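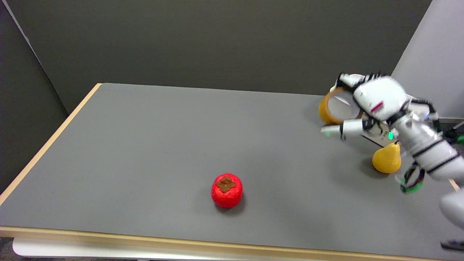
Reading time: 6 minutes

Persimmon

The persimmon is the edible fruit of several trees in the genus Diospyros, a large group that also includes the ebonies. It is a smooth, thin-skinned fruit, usually somewhere between yellow-orange and deep red when ripe, and it carries a leafy cap called the calyx, which commonly has four lobes and stays attached when the fruit is picked. To many people who grew up with a tree in the yard, the persimmon is the taste of late fall, and there are few fruits about which families hold such firm opinions, particularly on the matter of how soft is soft enough.

Name

The English word comes from an Algonquian language of the eastern United States and is usually explained as meaning a dried fruit, or fruit that has been dried. In Japan the fruit is called kaki, a name that has traveled with it into Italian, German, French and several other languages, so that a shopper in Europe may see kaki on the sign at the grocer's where an American would expect to see persimmon. The calyx has no settled everyday name in English, and cooks will call it the cap, the collar, the crown or simply the leaves.

Species

The persimmon most often sold in stores is Diospyros kaki, the Asian or Oriental persimmon, which has been grown in China for a very long time and spread early to Korea and Japan. Its fruit may be round like a tomato, flattened like a doughnut, or drawn out to a point like a large acorn, and some kinds have gently flattened sides that give them a faintly squared look.

Diospyros virginiana, the American persimmon, grows wild over much of the eastern and central United States. Its fruit is small, often no bigger than a plum, and tends to be full of flat brown seeds, but people who gather it will tell you — at some length, if you let them — that no store fruit comes close to it for flavor. A third species, Diospyros lotus, sometimes called the date plum, bears little fruits that are dried and eaten in parts of Asia, and its seedlings are also used as rootstock for the larger kinds.

Astringent and non-astringent fruit

For the person standing in the kitchen with a persimmon in hand, the most useful thing to know is whether it is astringent. Astringent kinds, of which the Hachiya is the best known in American stores, are loaded with soluble tannins while they are firm. Bite one too soon and the whole mouth seems to dry up and turn to felt, an experience that puts a good many people off the fruit for years. As the fruit softens, the tannins change into a form the tongue no longer notices, and the flesh becomes sweet, rich and almost like jelly.

Non-astringent kinds, such as the Fuyu, can be eaten while still crisp, sliced or bitten into like an apple. They will soften too if left alone, and plenty of people like them that way. Shape is a fair guide to the two types in an American store, the Hachiya being pointed and the Fuyu squat, but it is no guide at all for persimmons in general, and it is always kinder to ask the grower.

Color is not much help either. Both types can be brightly colored well before they are soft, and a handsome red fruit with a fine shine on it may still need a week on the counter.

Choosing and ripening

A good persimmon feels heavy for its size and has a taut, glossy skin with its calyx still firmly in place. Small dark streaks on the skin are common and do no harm. Deep cracks around the cap are a different matter, as that is where mold usually gets its start. Firm fruit travels best, and soft fruit is so tender that it should be carried home on top of everything else in the bag and set down on its cap if it will sit that way.

Persimmons ripen at room temperature. They can be hurried along by closing them in a paper bag with a ripe apple or a banana, both of which give off ethylene, the gas that encourages many fruits to soften. Pears also give off ethylene as they ripen, and the two fruits keep company well enough in a bowl, though they are ready on such different schedules that it pays to check each one by hand. A ripe pear gives slightly near the stem, while a ripe Hachiya gives everywhere and feels rather like a water balloon.

Freezing is another old household method for astringent fruit. The persimmon is frozen whole, then thawed, and comes out soft and usually a good deal less astringent. Plenty of people never let it thaw all the way, preferring to cut off the top and eat the half-frozen pulp with a spoon.

In the kitchen

Soft persimmons are most often eaten just as they are or turned into pulp, which is done by scooping out the flesh and pushing it through a sieve or food mill. Persimmon pudding, a dark, dense, baked dish that lies somewhere between a cake and a custard, is a favorite in Indiana and in parts of the South. The pulp also goes into cookies, quick breads and jam. Baking soda is common in these recipes and darkens the batter as it bakes, which alarms first-time cooks quite needlessly.

Firm non-astringent fruit is sliced into salads, laid over yogurt, or eaten with cheese and a few nuts. It pairs especially well with pears, both raw and roasted, since the pear brings juice and the persimmon brings a gentle, honeyed sweetness. The skin may be left on or peeled, depending on how tough it is and how patient the cook is feeling.

Drying

In Japan, Korea and China, astringent persimmons are peeled while firm and hung in cool, moving air for several weeks. The Japanese name for the result is hoshigaki. Growers often massage the hanging fruit gently by hand every few days, working the flesh inside as it dries. In time the sugars come to the surface and form a fine white bloom, easily mistaken for flour or mold by anyone meeting it for the first time. A dried persimmon is chewy and very sweet, and in many homes it is brought out with tea for guests.

Growing

Asian persimmons do best where winters are mild, while the American species puts up with far more cold. Both are handsome trees, with large leaves that often turn yellow, orange or red before they drop. The fruit commonly hangs on after the leaves have gone, and a bare tree full of bright persimmons is a well-loved subject in East Asian painting and poetry.

The fruit is best cut from the branch with hand pruners, leaving the cap and a short bit of stem behind. Pulling tends to tear the calyx away and leaves an open wound at the top of the fruit. Trees may bear heavily one year and lightly the next, and thinning the young fruit in a heavy year helps to even things out and spares the branches, which are rather brittle.

See also

Date plum
Ebony
Hoshigaki
Pear
Tannin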